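Search this blog Search Go

Quick one before work, then it'll be a proper write-up at the weekend. Probably. I said that about the June trip as well and it's still sitting in drafts.

So, Sumenstead. Tench. Went up with Diarmuid the night before last and fished it from first light till we ran out of tea. Neither of us had been on the lake since they changed the gate lock, so first job was standing in the lane in the dark with a phone torch trying to read a four figure code off the back of Diarmuid's permit. He'd had it in his pocket and sat on it for a month. It was a 3. We thought it was an 8.

Park by the pump house if you go, not on the verge. The farmer has put stones out and they're the exact height to take off a bumper.

I'd planned on the dam end because that's where everyone goes. Walked round with the barrow and there were bivvies on every decent swim, so we kept going, past the reeds, through the boggy bit, and ended up more than 200 yards further on than I've ever bothered to walk. Small bay. Lilies on the left, an old willow half in the water on the right, a clear channel up the middle you could get a float down. Bubbles already. That fizzy pinprick stuff, not the big lazy blobs you get off the bottom when it warms up.

The boggy bit is worse than I remembered by the way. Left boot leaks. Has leaked since spring. I had one dry pair with me and they were wet before I'd tackled up.
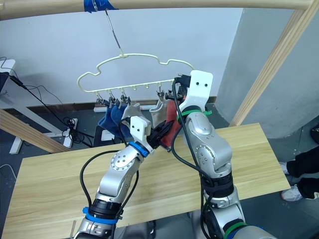

Red sock, cream hanger.

Tackle for those who ask. Twelve foot float rod, the old Mitari reel with the bent bail arm, five pound line straight through, size 12 hook. Lift float, one swan shot on the bottom, about as simple as it gets. I know people do very well on the method feeder up there and I know it's probably the better way to catch a lot of them. I just like watching a float. I'd sooner have two fish on that than a dozen on an alarm going off behind me while I'm messing with the stove.

Bait was the thing I wanted to write about really. Last few trips I've been putting in far too much at the start. Big balls of groundbait, half a tin of corn, then sitting there for three hours wondering where they'd gone. Malachy Ó Néill told me years ago to halve what I thought I needed and then halve it again, and I nodded and took no notice. This time I did it his way. One small handful of hemp, a few grains of corn over the top, a chopped worm or two. Then left it alone. Didn't even cast for the first twenty minutes, which nearly killed me with all that fizzing going on.

First bite came just as the sun got onto the far trees. Float lifted, lay flat, I struck at nothing. Second the same. Dropped the shot a couple of inches closer to the hook and the third one was solid. You forget how they pull. It isn't fast, just a heavy stubborn going-away, and this one wanted the willow very badly. Side strain, rod tip under the water, a good bit of language. Diarmuid came round with the net and stood on my sandwiches.

Nice fish. Dark green, tiny red eye, fins like paddles. We didn't weigh it. I've gone off weighing unless it looks silly, and I think they go back better for it. Had three more before it went quiet and lost one in the lilies through being greedy and trying to bully it. All on corn, apart from the smallest, on worm. Perch were a nusiance on the worm so I packed that in.

Diarmuid fished the other side of the willow with bread and had rudd all morning. Lovely gold ones. He says he was after tench. He wasn't, he was after rudd, he always is.

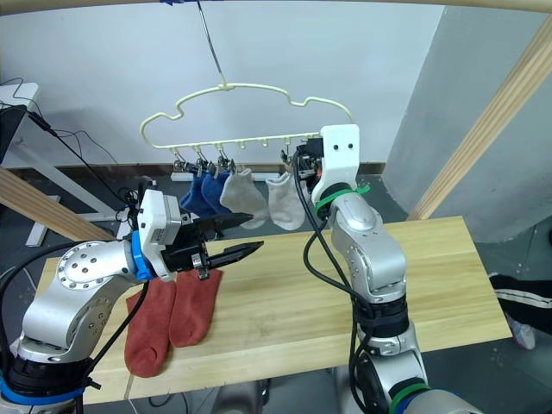 By mid morning the breeze had got up and was pushing into our bay, and I thought that might wake things up again. It didn't. Weed started drifting in off the main lake and hanging on the line so every lift of the float was a false alarm. Tried going over depth. Tried moving up tight to the lilies. One knock, could of been anything. Should have packed up an hour before we did but you know how it is, one more tin of tea.

Things I'd do differently —

Get there earlier again. The good spell was short and I spent the start of it untangling a landing net from a bramble.

Take a proper rake. There's a soft mat of weed about a rod length out and I reckon if you cleared a strip the evening before you'd have them rooting about in it by dawn. Old trick, still works.

Barbless only, and they do check now. A bailiff came round while we were there, nice man, looked at the hooks and dipped my net. If your net's damp from somewhere else he'll have you dunk it in the tub at the gate. Fair enough.

Day tickets are from Fahy in Norkby, the tackle shop not the butchers. They open at eight so you need it the day before. He had corn, hemp and maggot in, no lobworms. Dig your own.

I want to go back before the nights draw in. Tench switch off sooner than people think up there, it's deep at the dam end and it cools quickly. Saoirse wants to come, she's never caught one and I've promised her the swim by the willow, so if anyone reading this gets in there before us I'll be very civil about it and then sulk.

Right, late. Boots still on the back step. More when I get a minute.

Posted 1st August in: Stillwater, Tench, Float Fishing

4 comments

Orla Breathnach
Saoirse has read this and is now asking me for a float rod. Thanks a lot. Is a ten foot one all right for her or will she struggle to reach past the lilies?

Pádraig Hanrahan
Diarmuid told me he had a tench. No mention of it in here I notice.

Malachy Ó Néill
I said halve it, and halve it again, and then only put that in if they're feeding. You've still got a step to go. Glad you had a few though. That bay used to be very good in a south wind, can get weedy as you found. Try a bit of crust pinned just off the bottom next time.

reply from author
Orla, ten foot will do her grand, they come in close. Malachy, noted. Pádraig, it was a rudd.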